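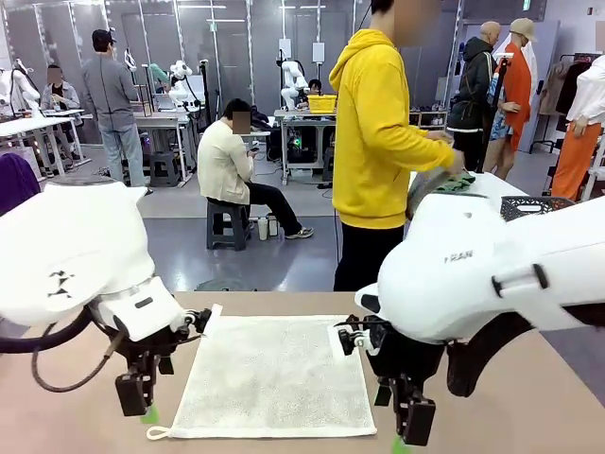
Altcombe Linen Care Unit, Folding and Finishing Section

Progress report to the Bonier fund: terry towel folding standard (Tristilar project)
Submitted Oct 19, 2020
Prepared by Spyros Halilović, section lead

1. Scope

The period covered by this report was spent on flat folding of terry towels. Bath sheets, robes and floor mats were left out, as agreed in the grant letter. The stock for the period was 60 towels from a single Petkov order, in white and in green shades. The green stock was delivered as one color but varies from piece to piece, and the log lists it under a single code.

The work has one purpose. We want a written folding standard that gives the same finished shape for each towel, with the hems and the hanging loop in known positions, so that a stack can be checked from the side without opening it. The present Altcombe instruction is a half page of text with no tolerances. It says "fold neatly" in two places.

2. Work completed

A total of 926 folds were entered in the log. Each entry gives the towel code, the starting orientation, the position of the hanging loop before the first fold, and the result at the final check. A result is either accepted or returned. There is no middle grade. We tried one during the first week and dropped it, as two people checking the same towel used it for different things.

Of the logged folds, 198 were returned. The reasons, in order of frequency, were:

- hems out of line at the open side
- ridge or trapped fabric in the middle of a panel
- hanging loop folded inside when it should be outside
- corner turned under

The first two account for most of the returns and are discussed in section 3. The last is uncommon and is nearly always found on a towel that was put down quickly and not squared before folding.

Starting position is now fixed for the square white towels. The towel is laid flat and single, face up, with the hem parallel to the front of the table and the loop at the lower left corner. Loop position was free in the first part of the period and the returns for that part are higher. We have kept those entries in the total.

3. Findings

3.1 Ridges

Terry cloth doesn't slide over itself well. When the two sides of a towel are brought toward the middle, the looped pile catches and the spare fabric stands up as a ridge. If the towel is held at the bottom edge at that point, the ridge tightens toward the hold and spreads wider away from it. Pressing on the ridge from above moves it to one side and does not remove it. The panel on that side then ends up wider than the other, and the next fold carries the error forward. 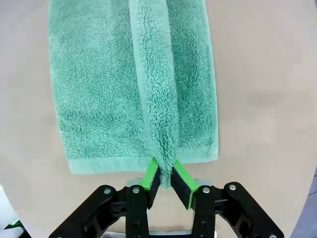

Fig. 2. Green towel with a raised center fold, gathered toward the bottom edge. The hem is lower on the left than on the right.

The correction that works best is to let go of the edge, open the narrower panel fully, and lay it down again from the far end. It adds time. Smoothing by hand from the center outward also works on the white towels but is less reliable on the green stock, where the pile is longer. The draft standard will give the first method only.

3.2 Hem alignment

The woven hem is flatter than the pile and is the only part of the towel that gives a clean line to measure against. We now measure every fold from the hem band and not from the outer edge of the towel. The outer edge is soft and moves when touched. Measured from the band, two checkers agree on the same towel in nearly all cases. Measured from the edge, they often did not.

An uneven hem at the first fold should be corrected before going on. We looked at whether a small error could be taken up in the second fold. It can be hidden there, but it comes back as a sloped side when the towel is stacked.

3.3 Hanging loop

The loop causes more trouble than its size suggests. Left inside, it makes a hard spot that shows through the top panel. Left outside but on the wrong side, it catches on the towel below it in the stack. The draft standard places it outside, lying flat, at the edge that will face the back of the shelf.

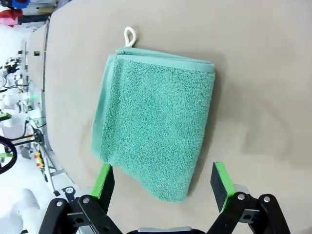 Fig. 3. Folded teal towel, hem bands along two sides, cord loop outside at the top edge.

The lower edge of a folded towel is rounded and will sag a little at the corners even when the hems are correct. This is a property of the cloth. Checkers had been returning towels for it, and the check sheet was changed to say that a rounded folded edge is accepted as long as both hem bands are straight. Entries from before the change were not regraded.

3.4 Tables

A pale, matte tabletop is suitable for this work. The outline of the green towels is easy to see against it. White towels show less clearly and the hem is harder to follow, so the checkers would like a darker surface for those. Smudges on the top should be wiped off between sessions with a plain cloth. Cleaning spray is not to be used while stock is on the table.

4. Problems and changes from plan

The plan called for 300 folds on white stock. This was reached, but later than scheduled, as part of the white stock was held back for relabeling. The sewn codes had been placed over the hem band, which is the part we measure from. They were moved to the reverse side.

Baskets have been a small recurring problem. Towels taken from a full basket come out twisted and need more squaring than towels taken from a short pile. The log has no field for this. One will be added.

The check sheet went through three versions. The current one fits on a single side and has been in use without change since the hem rule was settled.

Spending is within the approved lines. The only transfer was a small sum from printing to stock labels, already cleared with Bonier by phone and confirmed in writing.

5. Next period

- Write out the draft standard in full, with one drawing per fold.
- Try a dark table cover for white stock.
- Add a basket field to the log and record how each towel was stored before folding.
- Repeat the loop position comparison on green stock with the current check sheet.
- Begin stack tests, side view only, with mixed colors.

The draft standard is due to Bonier in January. We ask that comments on the check sheet reach us before the stack tests begin, as the sheet can't be changed once they are under way. A copy of the full log is available on request and will be sent as a plain table.

S. Halilović

2 shares | 0 comments

Related items
Tristilar project: start-up note and stock list
Check sheet for flat terry towels, current version
Petkov order: label placement and relabeling
Table surfaces for linen finishing

Contact: Altcombe Linen Care Unit, Folding and Finishing Section
© 2020 Altcombe Linen Care Unit. All rights reserved.
Back to top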